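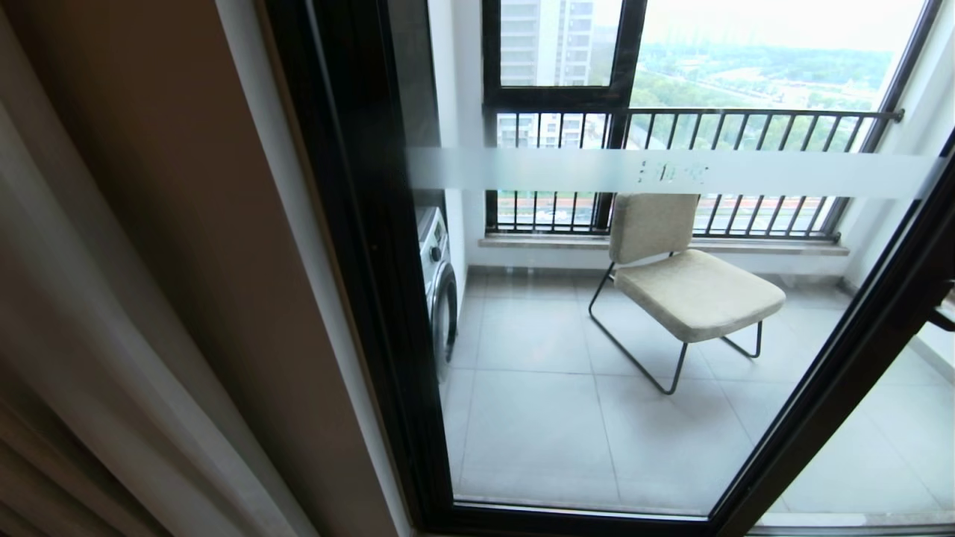 Glass balcony door with a frosted band across the pane; a chair and a washing machine stand on the tiles outside.

Home | Articles | Index | Recent changes

Glazed door marking (household robots)

Last edited in March by Jolien Declercq

Glazed door marking is the practice of making large panes of glass detectable to mobile robots working in homes. It is covered by section 8 of the Drustham Code, a voluntary set of rules for domestic service robots. The code was drafted by Ruben Dewulf and Wilma Goossens and is used mainly by flat owners and small installers.

Background

Clear glass lets most of the light from a laser scanner pass through, so a robot may record the space behind a closed door as open floor. Depth cameras have a similar fault and may also place furniture on the far side of the glass within reach. Frosted film, often fitted so that people do not walk into the door, scatters some of the light and can give a usable reading, provided it lies at the height of the sensor.

Requirements

The code asks for a marked band at least 500 mm deep on any pane that reaches to within 447 mm of the floor. Existing film may be counted if the robot's sensor can be shown to detect it. A band above the sensor's height does not count, and the door must then be entered on the robot's map as a fixed barrier.

Balconies are treated as separate zones. A robot may not cross the threshold unless the door is held fully open and the track has been checked against the machine's wheel clearance. Curtains beside the door should be tied back or drawn clear of the route. Railings with thin bars are not accepted as a boundary on their own.

Testing

Each door is approached three times in daylight and three times after dark. Results are kept under form 2676. Shahzad Tarar has argued that low sun should be tested separately, as reflections on floor tiles can upset camera readings. The Irkovwood edition adopted this as advice only.

See also: Threshold height; Zanell test; No-go zones

Contact the editors | © Brouwer Reference | Back to top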